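Savevville Two-Arm Card Cell
Research equipment / Manipulation / Thin objects

The Savevville cell is a bench setup for studying how two arms handle cards, sleeves and small folders. Both arms ride on a shared linear rail. The walls carry a dense printed pattern, and the table is plain and pale.

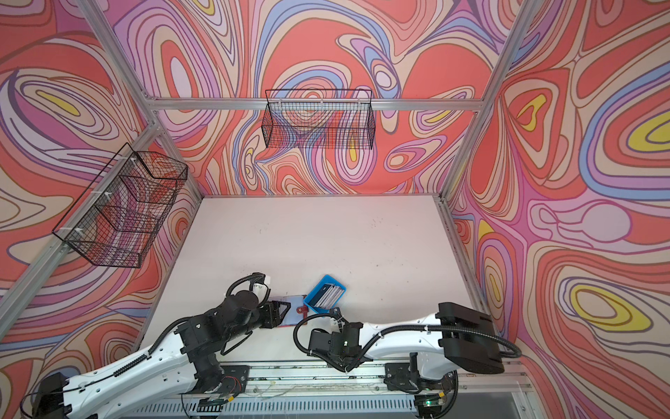 Labs use the cell with the Arabzadeh method, which trains one policy on fixed and wrist camera views together. Golnar Kiani's group at Drondov collected 3,000 runs for the first release. A held-out set of 787 runs is supplied for testing.

Wrist views are stored with every run. They matter most for clear sleeves, where the fixed view often misses the edge.
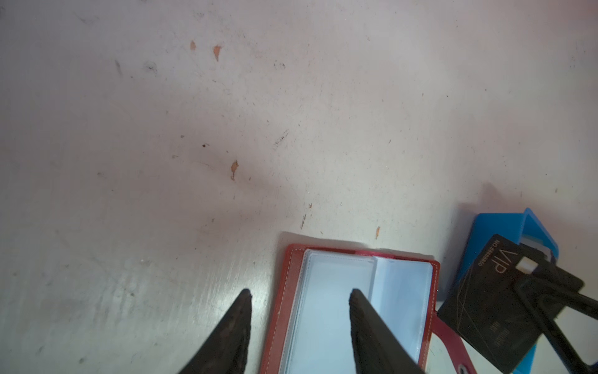
Wrist view: open card holder between the fingers, VIP card on the blue case.

Banafsheh Tabrizi repeated the tests at Osstead in August with 418 new runs and the same weights. Her notes on grip force and finger wear come with the download. Replacement finger sets ship in packs of 2.

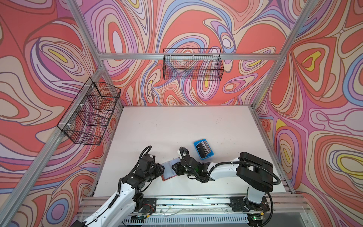 Can the method be trained on fixed camera views alone?
The training script accepts a single view, but the published results all use both. Expect to retune the grasp height if you leave the wrist views out.

Order code and rail lengths are on the data sheet. Table tops are sold separately.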